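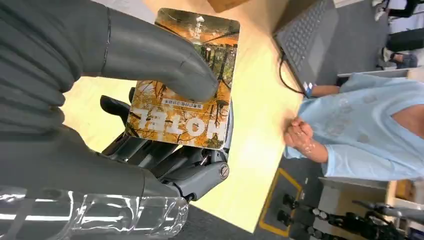 Rooftop cell site walk-through: winter checklist with comments
Site: Stesley, roof of the old grain exchange
Walked by: Kenna Baxter
Second pair of eyes: Birthe Kárason
Wednesday, December 20, 2023

Marks used: OK, FIX (can wait for the next visit), STOP (no work until cleared).

What a great site this is to inspect! Clear sky, good light, and most of the items we marked last winter have been dealt with properly. The comments run long in places because the Sirnby crew will be using this sheet when they take over their own rooftop in January, and Birthe asked me to write down what I look for as well as what I found. Skip to the end for open items.

BEFORE GOING UP

1. Visit logged with the operations desk – OK
Logged on arrival, call answered on the second ring. The desk read the site name back to me, which I love. Please keep doing that, there are two Stesley rooftops in the system and they are easy to mix up.

2. Power-down of the 5G panels confirmed for the work window – OK
Confirmed by phone and again by text. Sector B went down a few minutes behind the others, so we waited in the stairwell until the desk had all of them showing off.

3. Personal RF monitors worn, charged and self-tested – OK
Both monitors passed. Birthe's is the newer type and chirps at power-on. Clip it high on the chest, outside the jacket. Under a winter coat you will not hear it over the wind.

4. Harnesses and lanyards looked over – FIX
One lanyard has fuzzy stitching near the hook. Not used today, tagged and put in the van. Replacement needed before the next visit.

5. Weather and wind checked – OK
Calm. Some frost on the north side of the parapet, gone by the time we got to it.

ACCESS

6. Stairwell lights and door – OK
All lights working. The roof door used to stick badly and somebody has planed the bottom edge. Thank you, whoever you are, it swings like a dream now!

7. RF warning sign on the roof door – FIX
Present and at eye level, but it still shows the old emergency number. The number on the cabinet sign is the right one. New sign please, same size so the screw holes line up.

8. Walkway mats – OK
Dry and flat. The last mat before the equipment frame has been moved back to where it belongs.

9. Fixed ladder to upper level – OK
Rungs sound, brackets tight, no rust beyond a little surface color at the foot. Give every bracket a proper tug by hand. Looking is not enough on this ladder, as the paint is thick and hides movement.

10. Guardrail and anchor points – OK
Anchor tags readable and in date. Birthe tested the corner rail with her full weight (from the safe side, before anyone asks).

ANTENNAS AND MOUNTS

11. Panel brackets, all sectors – OK
Witness marks on the bolts are lined up on every bracket. These paint marks are such a simple idea and they save so much time. Sirnby: put them on your bolts on day one.

12. Tilt and direction against the drawing – FIX
Sectors A and C match. Sector B matches the newer drawing from Vídalín but not the printed one in the cabinet. The antenna is right and the paper is old. Swap the print.

13. Feeder and fiber cables – OK, with a note
Clamps good, bend radius good. One cable tie on the fiber run is cracked from sun. Replaced on the spot, and I'd expect its neighbors to go the same way by summer.

14. Weatherproofing at connectors – OK
Tape is tight with no lifted ends. Lovely neat work on sector C in particular.

15. Microwave dish to Nurnia – OK
Cover clean, no cracks, mount solid. Nothing new has been built in the path. There is a crane on the far side of the river, well off to the left, and I'd like someone to look again next visit in case it moves.

EQUIPMENT CABINET

16. Lock, hinges and door seal – OK
Seal is soft and complete. A thin smear of silicone grease on it each winter keeps it from freezing to the frame.

17. Grounding – OK
Main bar tight, all lugs tight, no green on the copper. Ground lead to the ladder also checked, as it was missed on the last sheet.

18. Fans and filters – FIX
Both fans run. The lower one hums at start-up and then settles. Filter was gray with dust and has been changed. No spare left in the cabinet now, so bring 2.

19. Backup batteries – OK
No swelling, no leaks, terminals clean. All 4 held up under the load test and recovered well. Date labels are facing out at last!

20. Fire extinguisher – OK
Needle in the green, pin and seal in place.

21. Inside of the cabinet free of stored items – FIX
A box of old brackets was sitting on the cabinet floor, right in front of the lower air intake. Moved to the van. I know it's a long way down with a heavy box, but the bottom shelf of the locker in the stairwell is free and takes it nicely.

BEFORE LEAVING

22. Tools counted back in – OK

23. Roof clear of loose ties, tape and packaging – OK
Birthe found an old glove behind the vent. Not ours.

24. Panels back on air, alarms clear – OK
All sectors up. A quick speed test from the street gave 900 Mbps down, and a second one by the bus stop touched 1,200. On a roof this old! I did a small dance on the sidewalk.

OPEN ITEMS

Replace lanyard – Kenna
New door sign with current emergency number – Kenna
Print and swap sector B drawing – Birthe
Filters for cabinet – Birthe
Listen to lower fan, record the sound on a phone if it gets worse – whoever is next up
Check crane position against the Nurnia path – whoever is next up

No STOP items on this visit.

Comment added by Birthe Kárason: Agree with all of the above. On item 9, the third bracket from the top is the one I would tug twice. On item 18, the part number is written inside the cabinet door in marker, under the grounding diagram. Sirnby crew, call me before your first walk and I'll happily come along.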